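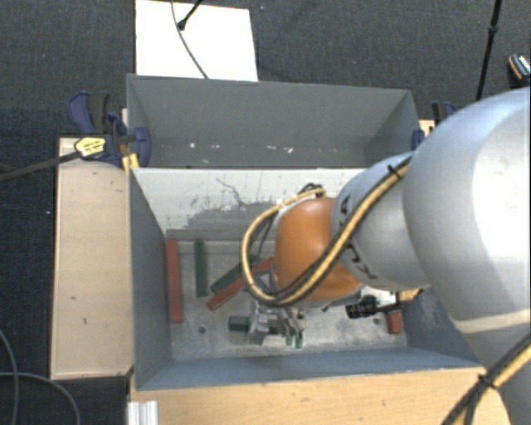 Red and green blocks in the gray bin.

I spent most of July sorting out how we store blocks, and the bins took longer than the blocks did. We had been using cardboard cartons from the Dernevis warehouse. They were free, and they lasted until the corners gave out and 600 blocks ended up on the floor at Tuswood.

So I went looking for metal. Open bins with sloping sides are what I settled on, the gray kind that show every scuff. I don't mind the scuffs. A block slides down a sloped wall toward the middle, and you can reach it without scraping your knuckles in a corner. Small round holes in the floor are fine too - dust has somewhere to go.

Color was the other question. I tried sorting by color first, red in one bin and green in another, and gave up after a couple of evenings. The long ones are the trouble. They end up flat against a side wall and the short ones pile in next to them, so now I sort by length and let the colors mix. Dark green is hard to pick out under the lamp at Covumcombe. Red is easy.

We have nearly 3000 blocks between the two rooms, and 17 bins. That leaves a few bins too full. I've asked Londoño for a price on more of the same size, and they want to know if I need lids. I don't think I do. The old cartons had lids and they were always under something else.

Next job is the shelf labels.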